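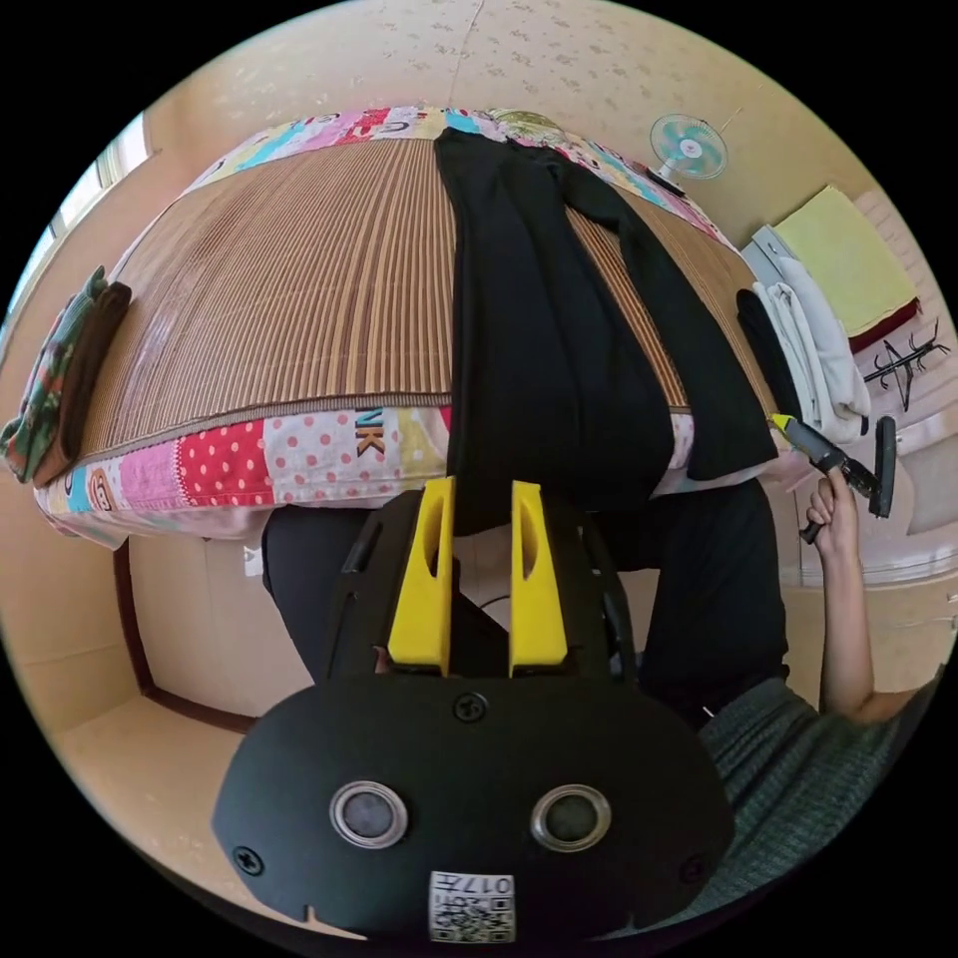 Niall MacAulay wrote in to say that he never folds on bare bedding now, as a quilt gives under the hand and trousers come up with a crease in the wrong place. He asked for the folding steps to be put back in the guide, so they are set out in full in this section.

Section 4: Folding clothes on the Jesa sleeping mat

Before you start

1. Spread the mat over the made bed and smooth it from the centre out. The quilt can show around the edges.

2. Run your palm along the slats, then across them. Set the mat aside if you feel a raised end – it will catch on knits and fine fabrics.

3. Keep finished piles to the sides of the bed and work in the middle.

CAUTION: Do not iron on the mat. Do not put damp washing on it.

Long and dark garments

4. Lay the garment out lengthwise. The lower end may hang over the front of the bed while you straighten the rest.

5. Pick off lint before folding. On black fabric, do this near the window or under a good light.

6. For a pleated skirt, lay it flat and fan the hem out away from you, with the waistband on your side. Set each pleat with your fingers, from the waistband to the hem.

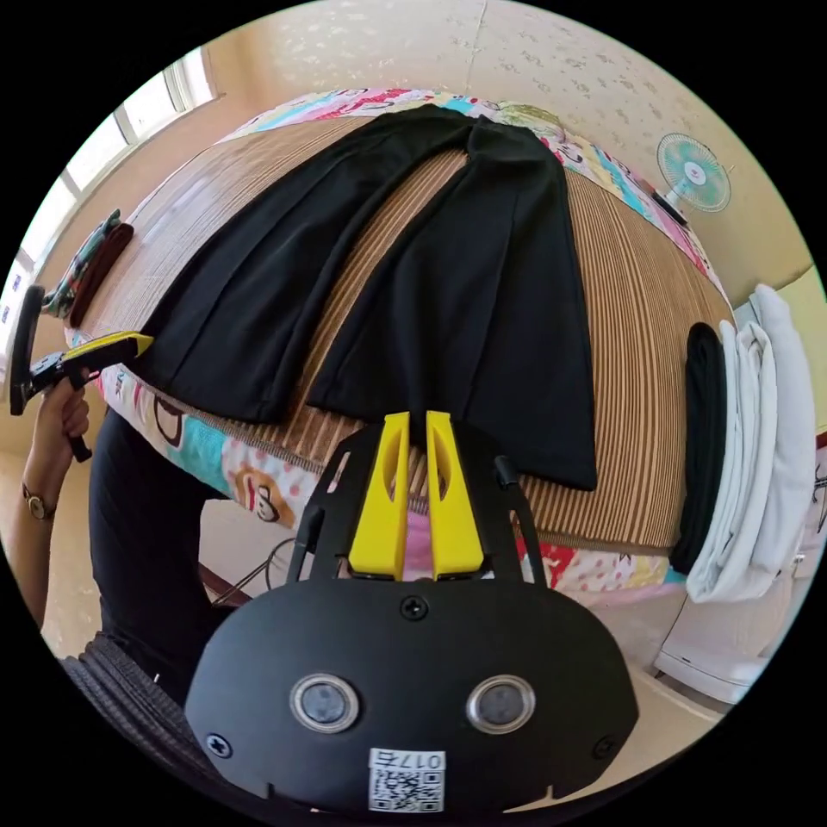
7. Bring one side over to meet the other, keeping the pleats lined up. Fold once from hem to waistband. Heavy pleats are better on a clip hanger.

8. Start a separate pile for whites.

NOTE: Leave a gap of almost 10 cm between a pile and the edge of the bed. Tall piles slide on the slats.

After use

9. Shake the mat outdoors and wipe it with a dry cloth, following the slats. Roll it – do not fold it – and store it somewhere airy until summer.

Related items
Jesa mat: airing and storage
MacRitchie clip hangers, set of 4
Dirnham lint brush
Folding fitted sheets with 2 people

We use cookies to remember your region and language. By continuing to browse you agree to our cookie policy. Accept | Manage settings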